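How a robot arm learns to fix a computer

Hi, I'm Jasmina Dervishi, and I get to try out gadgets and kits and then tell kids what I reckon. This time it's the Plusness kit from a company called Golob. It's a robot arm, a gripper, a grey plastic tray of holders and a big folder of lessons, and schools and libraries can book it or buy it. Our library in Bisbridge has one on loan until June, so I went along for a play!

The job in lesson 5 is all about the processor. That's the square, silver chip that does most of a computer's thinking. It sits in a special spot called a socket, on a big green board called the motherboard. Everything else in the computer plugs into that board too, like the memory and the graphics card. 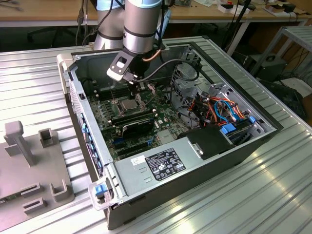

Why use a robot arm for a job like this?
A robot arm can make the same small movement again and again without getting tired or wobbly, and processors really don't like wobbles. People are still much better at working out what to do when something surprising happens.

Under a processor there's a crowd of teeny metal contact points, and each one has to meet its partner in the socket. Bend one and your computer might not start at all (I've done it, and I sulked the whole weekend). So you never just shove the chip in. The socket has a metal frame with a little lever. You open them up, lower the chip in flat and the right way round, then close everything again. It's a bit like tucking a very fussy square baby into bed.
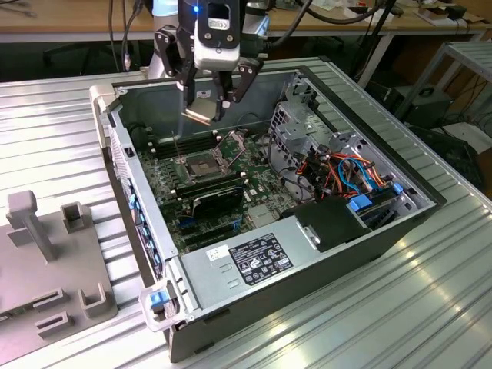 The gripper holding a small, flat part over the open socket.

The gripper is my favourite bit of the arm. Grippers can squeeze too hard or too softly, just like your hand with a ripe strawberry, so in the kit you get to choose how hard it squeezes. My first go was far too gentle. Start with the practice block from the folder, please, and leave the real chips until you've got the hang of it!

Then there's the question of where to go. An arm has joints, like your shoulder, elbow and wrist, and this one bends in 6 places. The software has to work out all those bends together to get the fingers to one spot.

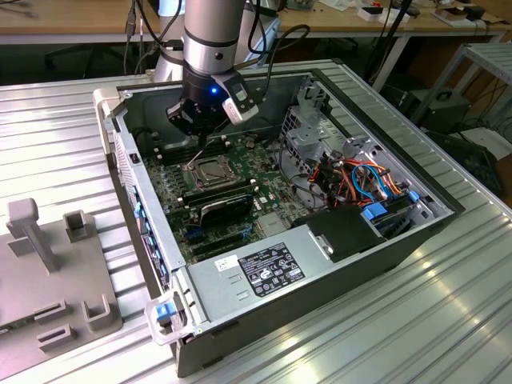
You can also move the arm slowly from the screen, one tiny step at a time, which I loved. There's a big stop button as well, and a grown-up has to be beside it whenever the arm is switched on.

Now for the grumbles. The whole kit costs $1099, and you have to find your own old computer. The lessons use some tricky words with no pictures to help, and I'd say you need to be ten or older to enjoy it. The kids from Cullora who had the table after me on Friday skipped the folder altogether and went straight to driving the arm, and they had a great time.

If your school wants a turn, ask your teacher to write to Golob about the loan program. You'll get the kit for 5 weeks.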